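Interim Progress Report: Demonstration Collection with Hand-Held Grippers
October
By Liis Avotiņš, Project Lead
Print this page | E-mail this page

Submitted to the Prisa research program office

Summary of the period

The Girken project studies whether a robot arm can learn household tidying tasks from demonstrations recorded without a robot. In the period covered by this report, the team completed the second round of data collection, trained two versions of the control policy, and ran the first full comparison against policies trained on conventional teleoperation data. Work on the first two milestones is complete. The third, which concerns transfer to a second type of arm, has started and is behind the schedule given in the proposal.

Collection method

Demonstrations are recorded by operators who hold one gripper in each hand and carry out the task directly on a table. The motion of each gripper is recovered from the square markers printed on the cube attached to it, together with the view from the operator's head. The earlier design used a single marker on a flat plate, and tracking was lost whenever the wrist turned away from the viewer. With the cube, a usable face remains in view through most wrist positions. Losses still occur when one hand passes in front of the other, and these segments are now flagged automatically and reviewed by a team member before they enter the training set.

The tasks in this round concentrate on cloth and on small objects of mixed shape. Cloth was identified in the proposal as the more difficult case, and the results have confirmed this. An operator can pick up a cloth in many reasonable ways, and the policy must learn from all of them without averaging them into a motion that grasps nothing.
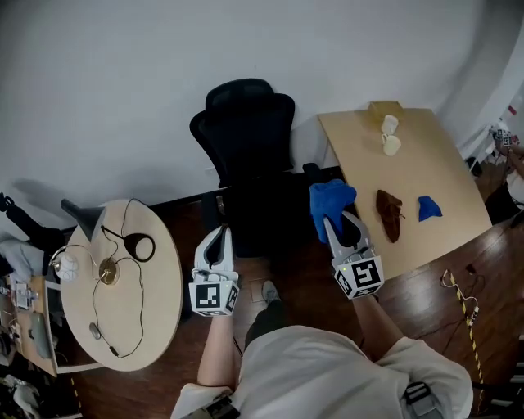
How does the policy deal with the difference between a human arm and a robot arm?

The policy is trained only on the position, orientation and opening of the grippers. The operator's elbow and shoulder are not modeled. At run time, a separate planner finds joint positions that place the robot's grippers where the policy asks for them, and demonstrations that the planner cannot reproduce within the arm's reach are removed before training.

Results to date

The collection effort produced 700 demonstrations that passed review. This removal step proved more costly than expected in the early sessions, when operators leaned far over the table and reached positions outside the arm's range. Revised instructions ask operators to keep both feet in place and to work within an area agreed on before the session. The rate of removal has dropped since the change was made, although the team does not yet have enough sessions under the new instructions to report a firm figure.

A comparison set of 185 demonstrations was recorded by teleoperation on the same tasks. The policy trained on the hand-held data performed as well as the teleoperation policy on rigid objects. On cloth pickup it performed better, which the team attributes in part to the larger set. A fair comparison at equal size is planned and should be completed before the next report. Until then, the program office is asked to treat the cloth result as preliminary.

Failures were reviewed individually. The most frequent was a grasp that closed slightly above the cloth, followed by a lift with nothing held. The policy rarely tried again after such a miss — operators seldom missed during collection, so the training data contained few examples of recovery. The team has begun recording deliberate recoveries, in which the operator starts from a failed grasp and corrects it.

Equipment and staffing

The gripper fingers were redesigned once during the period. Inner pads from the first supplier wore quickly and were replaced with a firmer material from Teltitz. Recordings made with worn pads have been kept but are labeled separately. Almost 36 hours of operator time were spent repeating sessions affected by the pad problem and by an error in marker calibration. That error was traced to a printing scale setting and has been corrected.

Dr. Rätsep's group continues to provide the planner and has agreed to adapt it to the second arm. Delivery of that arm was delayed, and this is the main reason the third milestone is late.

Plans for the next period

The team will complete the equal-size comparison, train a new policy that includes the recovery recordings, and begin trials on the second arm. We request an extension of 4 months for the third milestone, with no change to the total budget. A revised schedule and spending table have been sent to the program office under separate cover.

Print this page | E-mail this page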